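Datasets / Language & Text / Small Corpora

# Skitdale Lost Notices

A collection of 803 lost-and-found notices from the noticeboards, shop windows and parish newsletters of Skitdale, typed up by hand and lightly tagged. Mostly cats. The gloves are the better reading.

Tagged: short texts, local history, handwriting transcripts, pets

## What you get

- `notices.csv` - one row per notice, 803 rows
- `places.csv` - spellings of local places, with the one we settled on
- `CHANGES.txt` - a record of our second thoughts

Each row in `notices.csv` has these columns:

- `id` - a number. Gaps are deliberate; see Withdrawn notices.
- `kind` - `lost`, `found`, or `unclear`. The third is bigger than you'd think.
- `thing` - one of 25 labels, from `cat` to `musical`
- `text` - the wording as written, mistakes and all
- `reward` - the wording of any reward, or blank
- `place` - where the item went missing, if the writer could say
- `decade` - our best guess when the notice carries no date

## How it was put together

Reiko Mizuno started saving notices when she ran the counter at Stendum, the hardware shop on the main street, and was told to clear the window every month. She cleared it into a biscuit tin. By the time the shop closed there were several tins, and Karabo Magagula made the mistake of asking what was in them.

Typing took two winters. Every notice was typed once by each of us, and where the two versions differed we argued until one of us got hungry. The newsletter items came later, from bound copies lent by the Butkienė family, who would like it known that they want volume four back.

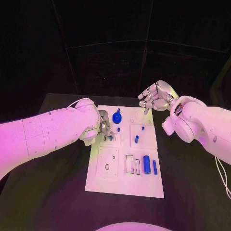
Spelling has been left alone. If a man wrote that he had lost a "brown whallet of sentimental vallue," then that is what he lost. Line breaks are marked with a slash. Underlining is marked with underscores, and double underlining with two of them. One notice about a borrowed ladder uses five, and we kept all five.

## Labels, and their problems

The `thing` label was meant to be simple. Then we met the found notice for "half a pair of something." It is filed under `clothing`, over Karabo's objection. False teeth are under `personal`. A euphonium and a mouth organ share `musical` and have nothing else in common.

`unclear` covers notices where we couldn't tell whether the writer had the item or wanted it. "Tortoise. Ask at Tiratley." is the usual one people bring up. We did ask at Tiratley. They didn't know either.

Decades before the 1970s are shaky. Reiko dates by pen and paper, Karabo dates by price of reward, and they agree more often than they should.

## Withdrawn notices

Phone numbers, house numbers and surnames have been swapped for `[PHONE]`, `[HOUSE]` and `[NAME]`. Pet names stay. A few families asked for a notice to come out altogether and it did, which explains the gaps in `id`. Please don't write to ask what they said.

## Good for, bad for

Fine for teaching, for looking at how people describe cats under pressure, and for anyone who needs short, odd, real sentences. Poor for anything to do with how much gets lost in Skitdale. People who lose umbrellas don't write notices. The longest entry is just over 2,000 characters, concerns a hat, and will upset any tool that expects short text.

## Known errors

- Row order in `places.csv` is alphabetical until M.
- "Mitten" and "kitten" were confused at least twice in the older handwriting. Treat knitted kittens with suspicion.
- Some rewards are in shillings and some are in jam. No attempt was made to convert either.

## Terms

Free to use and share, with credit to the Skitdale Lost Notices. Corrections are welcome if you quote the `id` and say which word is wrong. Corrections to the writers' grammar will be filed in a tin.

Last updated Sep 16, 2025. Volume four is still missing.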